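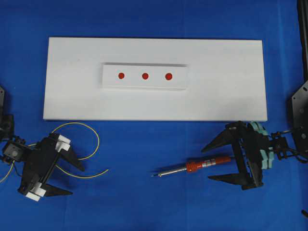 nusrat_l
So I've settled on the blue cloth for my work table and I love it! White pieces stand out so well. My long board is staying put, with the little block and its three red dots in the middle. Any white part I set down, I can find again in a second.

Kavinda W
Cloth is nice until you need to draw a straight line. It slides. I went back to a bare top in October.

nusrat_l
Mine doesn't slide much — I tape it under the edge. Got 2 yards from Skenby, plenty for the whole table.

lorena.b
Blue is great, but I'd go darker. Blue like that gets grubby fast.

Ismael_28
Disagree, dark shows every bit of lint. Love the red dots btw, so easy to line things up by!

Kavinda W
Three dots is one too many for lining up. Two gives you a line.

nusrat_l
Ha, but I like having a center! Going to try a green cloth next, will post.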